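Open day at the Jonthorpe recycling works
Dec 24, 2022

We finally made it to Jonthorpe! I'd been trying to get on this tour since March, and it was worth every minute of the drive out past Strand.

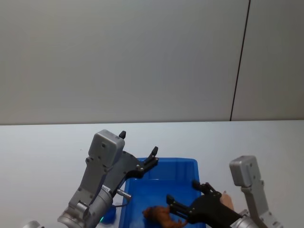 The sorting hall

Loud, wonderfully loud. Paper comes in from Strand and Rinside on the same belt, 73 tons on a busy day, and you stand on a walkway right over it. Our guide had to shout the whole way. I learned that pizza boxes are fine if you tear off the greasy half (I've been throwing out the lot for years).

The pulp room

My favorite part. The vats hold 3,000 gallons each and smell like wet cardboard and porridge. They let us dip a screen and pull our own sheet of paper, and mine came out lumpy and I love it.

Getting there

Take the 331 bus to Skidum and walk up the hill. Parking is 200 yards past the gate, but it fills early. Wear closed shoes or they won't let you onto the walkway. Cocoa in the canteen is free, and the ginger cookies go fast.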